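Manolakis Lighting: Questions and Answers about Lamp Shades

Before you order a shade from us, please read this page. Most questions we receive by e-mail are already answered in it.

How do I measure my old shade?
Measure three things: the width at the top, the width at the bottom and the height along the slope. Please write them in this order. If you have only the width at the bottom, we can still advise you, but the choice will be less exact.

What is the difference between the Rulldale and the Flestport shade?
The Rulldale is a drum shade in linen, with straight sides. The Flestport is a cone shade in cotton and it gives more light to the table and less to the ceiling. Both have the same ring fitting.

Which bulb may I use?
For all fabric shades we recommend LED bulbs. The strongest old type bulb which we allow is 60 watts in the small sizes and 100 watts in the large ones. The limit is also printed on the label inside the ring.

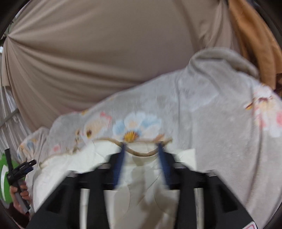

White padded fabric with two dark blue straps.

Can I wash a fabric shade?
Please do not put it in water, as the glue at the seams can become soft. Use a dry brush or a clean cloth, from top to bottom. For a small spot you can try a white rubber, the kind for pencils.

My shade does not sit straight. What can I do?
First check that the ring is fully screwed down. In many cases the carrier of the lamp is a little bent, and you can correct it by hand when the lamp is unplugged and cold.
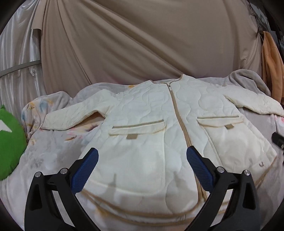 How long does delivery take?
Shades in stock leave our warehouse in Dritidstead within 3 working days. Shades made to your measure need longer, and we write the expected week in your order confirmation.

Can I return a shade made to measure?
Unfortunately we cannot take it back, except if it is damaged or the size is wrong by our mistake. Standard shades can be returned unused, in the original box.

Do you sell the rings and carriers separately?
Yes, you find them under Spare Parts. Please look at the diameter of your lamp holder before you choose.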